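The Laundry Shift
Feature | 2022-10-13

Shirts again. It's always shirts at Plunero, a small shop in the back half of an old print works where the front half still smells of ink. Coffee first, then the gloves (the operators wear thin ones, the handles get slick), then hours of folding clothes by way of two robot arms.

The goal this season: a learning system that can take a garment out of a heap and fold it. To get there it needs examples. Piles of them, each one a person driving the arms from start to finish while the machine writes down every joint angle and every camera view. The software that soaks it all up is called Stado. Nobody here talks about it much. They talk about sleeves.

Nour Salameh runs the floor. She came from a costume department, of all places, and was hired because she could look at a knot of cloth and tell where the collar was. "Engineers wanted to write rules," she says. "Find the corner. Okay. Which corner? It's a shirt, it has corners till it doesn't."

Stripes are her favorite thing to hand a new operator. You get a line to follow, at least until the cloth bunches and the lines go off in waves. The wrist cameras get the worst of it, up close and half blurred.
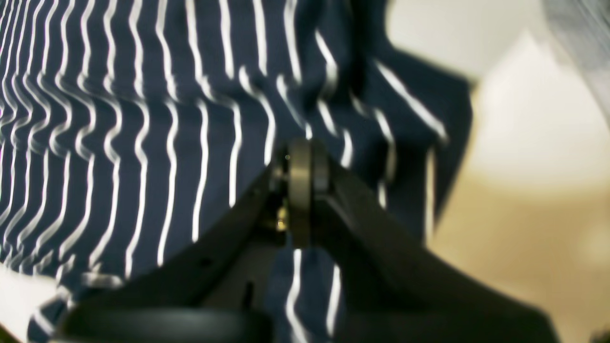
What counts as a good one

An example, in Plunero terms, is one garment, one go. Start it messy. End it folded. No hands on the table in between. If the operator has to reach in, the example gets thrown out, and there's a bit of grumbling, and somebody crumples the shirt up again.

The target for a full shift is 100 kept examples. They hit it in May, once, with T-shirts, and there was cake. Today the count on the whiteboard when I walk in says 51 and it's well past lunch.

Rosalinda Cabrera is in the chair. She's the fastest they have. Slow hands though, that's what surprises you, she barely seems to move. Her rule is no hunting. Pick a spot, go to it, close. If you hover and dither the model learns to hover and dither, and then you've got a very expensive machine that can't make up its mind.

"You can see people's habits in it," Cabrera says. "We had a guy who always shook the shirt. Little shake, before he laid it down. After a few weeks the policy did the shake. Every time." She does the shake with her wrist. They had to go back and pull his sessions. Took days.

Dropped grips stay in, by the way. That was a fight. Salameh wanted only clean runs at first, and the early models folded nicely right up to the moment anything slipped, then just sat their. So now a slip and a recovery counts as one example and a valuable one. Operators get told not to fake it. A faked slip looks fake, she says, and I believe her.

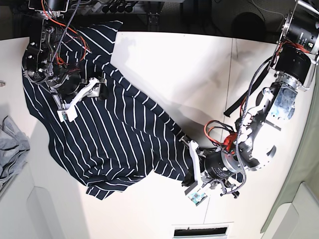 The hard part, everyone agrees, is the first minute. Folding is almost easy once you know which way up the thing is; getting from a heap to something you can name is where the hours go. A twisted shirt can have one arm pressing down into the loose part while the other pinches the far end up off the tabletop, stripes running every which way in between, and the person driving still has to decide if that end is worth keeping hold of. Cabrera usually keeps it. Newer people let go and start over, which costs time but gives Stado a different way in. Salameh wants both. Variety is the whole game and its also what makes the days long.

She has a sheet for it. Start positions, garment types, light levels, who's driving. No operator does more than 2 hours in a row, because tired folding is its own style and they don't want it. Every kept run gets watched back by a second person and labeled by stage: find, spread, lift, fold, set down. Labeling is the job everyone trades away.

The lift is what I ended up liking most. Both grippers, cloth up between them, and for a second or two it all looks completely reasonable. 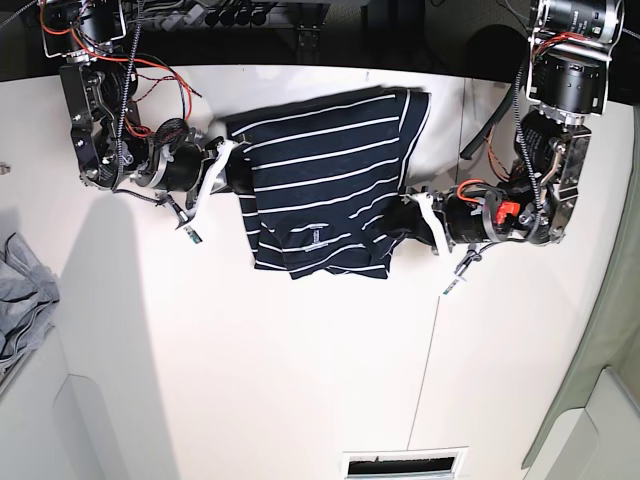

Then it has to go back down flat, and that's a whole other set of troubles. Come in too fast and the bottom edge rolls under. Too slow and one side sags. Cabrera drags the shirt a little toward herself as it lands, a trick she got from folding sheets with her sister, and she's now taught it to everyone on the floor, so presumably to the model too.

Will it work on stuff it hasn't seen? Depends who you ask. Dendon, the hotel linen outfit paying for part of this, wants towels by next year. Towels, Salameh says, fine, towels are a vacation. Hijazi, the other backer, makes work uniforms and wants snaps and zippers. She makes a face at zippers.

By the time I leave the count has crept up some and there's an argument going about whether inside-out shirts should be their own category. Cabrera says yes. Salameh says ask me tomorrow, and crumples the next one.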